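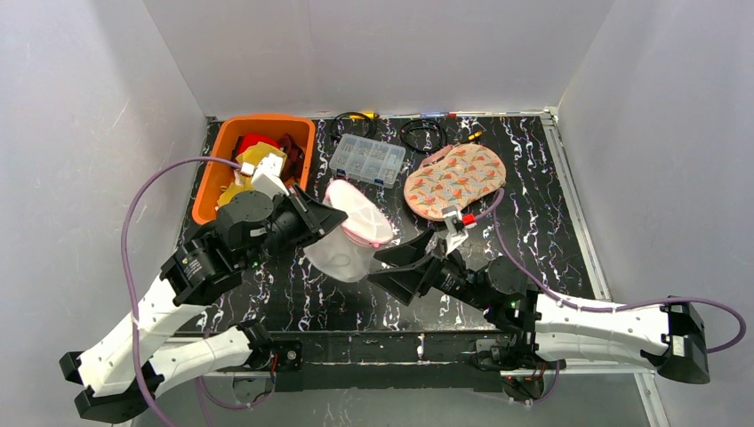

Gudmont support passes on a remark that comes in often: I wash everything in the one bag and the straps still end up round the socks, so is the second bag worth the bother? It is, if the load has both heavy and light things in it. Section 4 covers which bag to use and how to fill and close it.

4. Using the mesh wash bags

4.1 Before the first wash

1. Take the bags out of their packing and shake them open.
2. Run each zip from end to end twice. It should move without force.
3. Feel along the binding for stray threads and trim them close - do not pull them.

Note: Keep small hardware, cable ends and clips away from open bags. A screw left in the mesh can mark the drum.

4.2 Filling

1. Empty all pockets and fasten hooks.
2. Turn knitted items inside out.
3. Lay the things in one at a time, heaviest first. Stop when the bag is two thirds full.
4. Press the air out gently with a flat hand.
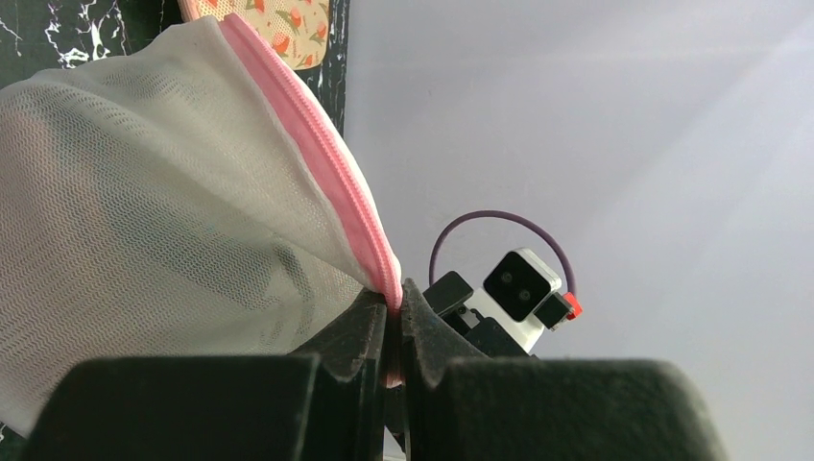
Can the zip be left open a little for the water to get in?
Water passes through the mesh, so close the zip all the way.

4.3 Closing

1. Hold the edge of the bag near the end of the zip so the tape lies flat.
2. Draw the pull along slowly. If it sticks, go back a little way and free the mesh from the teeth.
3. Check that no fabric shows between the teeth.

Caution: Never drag the zip over trapped mesh. Torn netting is not covered by the Gudmont guarantee.

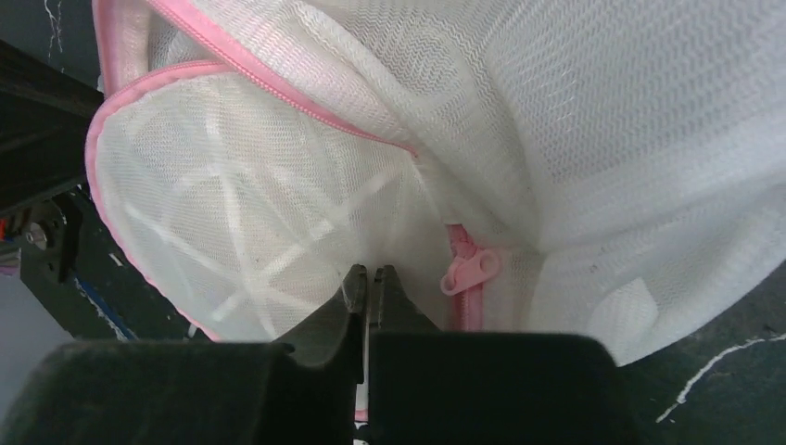
Fig. 3. Mesh bag with pink zip and binding.

4.4 Washing and drying

1. Put the closed bag in the drum with one or two towels to balance the load.
2. Choose the programme given on the garment label, not the bag.
3. Empty the bag straight after the wash and hang it by its edge. Do not tumble dry.

Note: Delicates weighing up to 200 g in total can go in the round pouch. Anything over that belongs in a large bag.

4.5 The round pouch

Use it for tights, thin straps and baby socks. Brush lint off the printed side with a dry cloth, and do not iron the print. Store it flat - a pouch kept folded will hold the crease.
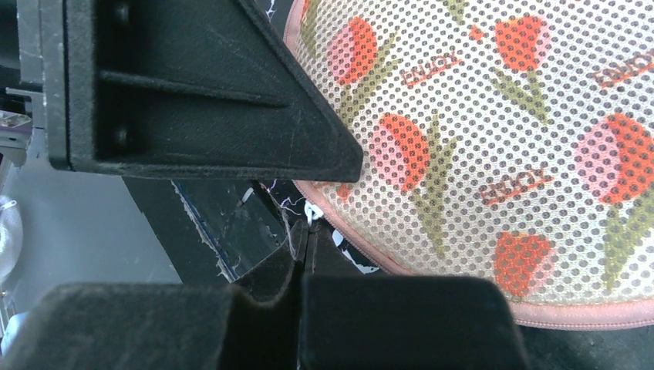

Fig. 4. Round pouch, tulip print with pink edge.

Spare pouches are listed under part number 1858. See section 6 for ordering.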